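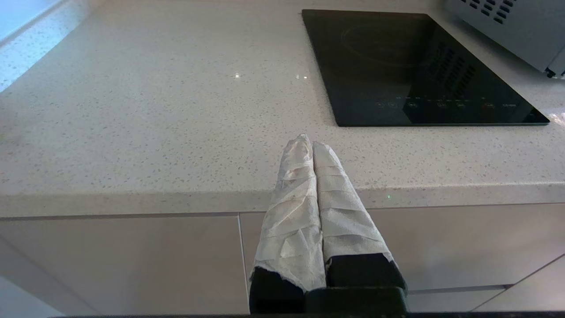 Hornoddale Countertop Care Kit

For quartz, granite and other sealed stone kitchen counters

If you have lived with a stone counter for more than a winter or two, you already know how it goes. It looks wonderful the week it is installed, and then little by little it turns dull. There's a cloudy patch by the coffee maker, a sticky ring where the honey jar lives, and a gray haze that seems to come back an hour after you wipe it away. Most of the time the stone is perfectly fine under there. What you are looking at is a film of old soap and cooking grease, and that is what we put this kit together to take off.

We started out at Virberg selling stone sealers to people who install counters for a living, and for years the question we got most from their customers was a very simple one: what do I clean it with on an ordinary evening, after supper? We used to write out an answer by hand on the back of the invoice. The Hornoddale kit is more or less that note, in a box.

What's in the box

Daily spray, 24 oz bottle with trigger
Film remover, 8 oz bottle with flip cap
4 flat-weave cloths, washable
1 plastic scraper with rounded corners
Care card (please keep it in a drawer, it's handy)

Using the daily spray

Clear off the crumbs first, dry, with your hand or a cloth. Mist the counter lightly and wipe in long strokes from the back toward you, then go over it once more with a dry cloth. That second pass matters more than the first! Streaks are nearly always cleaner that was left to dry by itself. You don't need much -- a bottle gives 200 pulls of the trigger, and a medium-sized kitchen takes five or six of them.

Using the film remover

Save this one for when the shine has gone flat. Put a spoonful on a damp cloth, work it in small circles over an area the size of a dinner plate, and rinse with plain water before you move along to the next spot. Most kitchens want it a couple of times a year. If you have never stripped the counter before, the first round may take two goes, and your cloth will come up looking rather alarming.

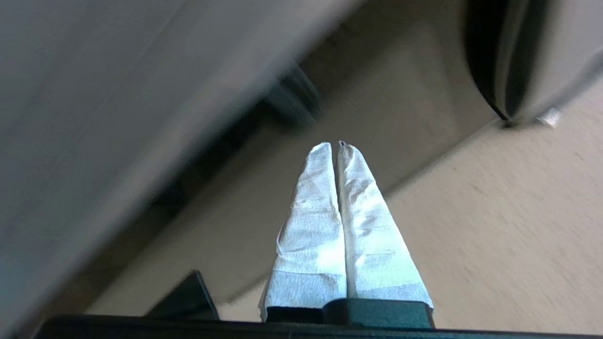
We do get asked whether you can use paper towels in place of the cloths, and of course you can. Plenty of us do when the cloths are in the wash. Choose a sturdy one and fold it over a few times, and change to a fresh side often so you aren't just moving the grease from one end of the kitchen to the other. For the film remover, though, we would stay with cloth. Paper tends to shred when you rub in circles, and then you have lint to chase.

Please don't use it on

Marble, limestone or travertine (our Curino soap is the gentle one for those)
Unsealed wood or butcher block
Stone that is still warm from a pan

If you aren't sure what your counter is made of, try a little in a corner behind the toaster, let it sit a minute, rinse, and look at it again in the morning.

Scent

Unscented, or Kokkonen, a soft spruce and lemon that fades once the counter is dry. The unscented one is our pick if you roll out dough straight on the stone. Either way, rinse with water before food touches the surface.

Ordering

Item 142, one kit per box. Refills of both bottles are sold separately, and the trigger fits the refill bottle, so hang on to it. The cloths can go through a warm wash with your towels, but skip the fabric softener, which leaves a coating and makes them smear.

Kokkonen refills are back in stock in November.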